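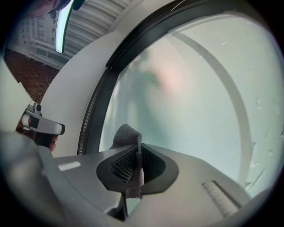
Window cleaning, gripper rig. Pre-use and in-use check
Site: Rutport unit
Date: Sunday, July 14, 2019
Checked by: Sumathi Thampi

Scope: can a machine do the glass yet, or are we still doing it for the machine. Hand-held grippers only today, no arm.

1. Jaws open and close fully
OK. Slight stick on the Hameck pair, went after a few squeezes.

2. Cloth seated in jaw, no slipping
OK with comment. Folded twice holds. Folded once it creeps out under pressure. A person feels that straight away, the machine wont unless somebody gives it a way to.

3. Cloth dry, no grit
OK. Shake out between panes pls.

4. Marker cubes tight, faces clean
OK. Wipe with a seperate cloth, not the one for the glass.

5. Cables clear of wrists and straps
Comment. Fine at waist height. Arms up, the cable hangs down towards the chest and wants to catch. Clip it.

6. Overhead reach
Comment. Two hands up, one on the cloth. Change over after 8 minutes. Shoulders go before the battery does.
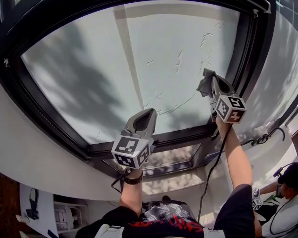

Achari disagrees with me on item 6 and wants it noted that tired arms are the whole case for automating this job. Give it a machine that wipes badly but never needs to put its arms down, he'd take it tomorrow, and do the corners himself.

Fair. Corners are most of the work though. See 8.

7. Streaks after first pass
FAIL. Marks left, second pass needed. By hand you'd tilt your head, catch the light, go back. Urnine software has no step for going back, it thinks wiped means clean.

8. Corners and frame edge
FAIL. Jaw too wide. Finger and cloth still wins.

9. Second person standing by
OK. Headset on, stays clear of the arms.

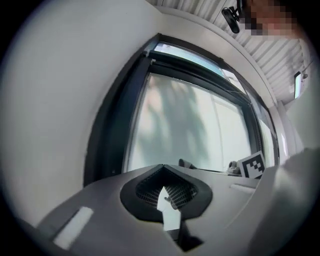
Gripper against frosted pane, black window frame behind.

10. Jaws visible to operator at all times
OK.

11. Counters reset
Not done. Pads due for change at 1,000 grips, log says 80, dont beleive it.

Overall: safe to use. Chore not ready to hand over. Flat middle of a pane, maybe by October. Edges no.

Open: cable clips, narrower jaw, new pads. ST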